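Fesley Household and Shop Machines Group
Minutes of the February meeting

Present: Ferdinand Gasser (chair), Saimi Halonen, Impi Saarinen, Elsa Vainio (minutes)
Apologies: Lempi Jääskeläinen

Meeting opened at 6:40 p.m.

1. Minutes of the last meeting
Approved with one correction. The Vanen store has two stockrooms, not three.

2. Shelf restocking
Impi reported on the trial at Karppinen. Out of 296 cartons the machine placed 295 on the right shelf. The last one had a torn flap and a clerk put it up by hand. Saimi pointed out that all the cartons were the same size and that a real delivery is mixed. Impi agreed and will ask for a mixed run of roughly 1,000 items.

3. Laundry and dishes
Elsa has read the Hikitz report on towel folding. Towels are fine if they are laid flat first. Shirts are not ready. No one present would leave a machine alone with glassware yet. Ferdinand would like to see dishes tried with plastic plates before the group says anything in public.

4. Two-arm work
Discussion of block stacking as a stand-in for putting away cans and jars. Saimi thinks it is a fair test of placing but says little about soft or slippery things. Ferdinand wants to keep it on the list - it is cheap and easy to repeat. Agreed to keep it.

5. Actions
Impi - ask Karppinen about the mixed run.
Saimi - draft a list of kitchen chores, easiest first.
Elsa - send the Hikitz report to Lempi.

Meeting closed at 8:15 p.m. 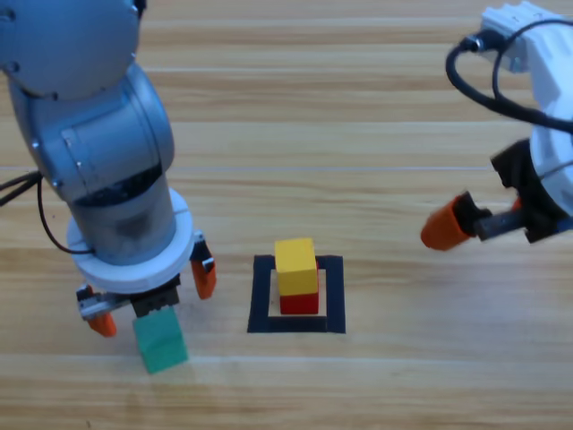
Item 4: block stacking with two arms, green block in the left gripper, yellow on red inside the taped square.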